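Stone and Tile Floor Care: Questions We Get Asked

Can my old slate floor be made to look new?

No, and be careful with anyone who tells you it can. Slate chips and flakes over the years. We can strip off old coatings, clean it and reseal it. Deep pits stay where they are.

Do I need to seal it every year?

I doubt it. The "every year" line mostly comes from people who sell sealer. Put a few drops of water on the floor and leave them for a while. If the stone under them doesn't darken, save your money.

Will a steam mop do the job?

It will shift surface dirt. I have yet to be convinced it does anything for grout that has been gray for a decade, and I wouldn't use one on a floor with a wax or acrylic finish.
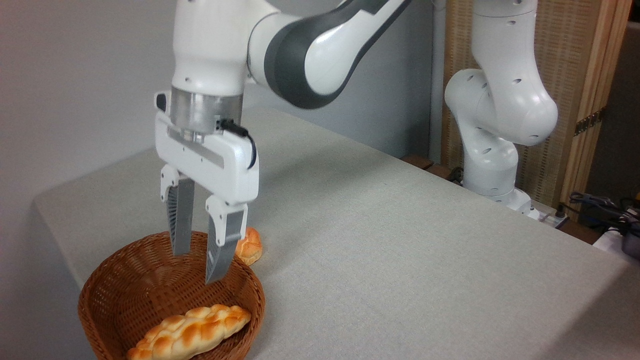

Triltholm, 4/18/20

What about vinegar and baking soda?

Mix them and you get fizz, then salty water. Vinegar on its own etches limestone and marble. Jabari Nyanda spent 2 days repolishing a limestone hallway in Undar after a bottle of "natural" cleaner had been used on it, and parts of it are still dull if you catch the light right.

Can you match missing tiles?

Sometimes. Reclaimed tiles vary in thickness and color even within one crate. For the porch job in Stakus we went through 108 old quarry tiles to find enough reds that sat well together. If a supplier promises a perfect match from a phone photo, ask for a sample first.

Is the white haze on my floor mold?

Usually it's salts coming up with moisture. Sealing over it tends to make matters worse. Find out where the damp is coming from before you pay anyone, us included.

How long before I can walk on it?

Socks after roughly 2 hours, for most of the sealers we use. Keep furniture and rugs off until the next day. The can may say sooner. I don't go by the can.

Do you give prices over the phone?

No. Azlan Govindasamy does the surveys and he needs to see the floor, including whatever is under the carpet.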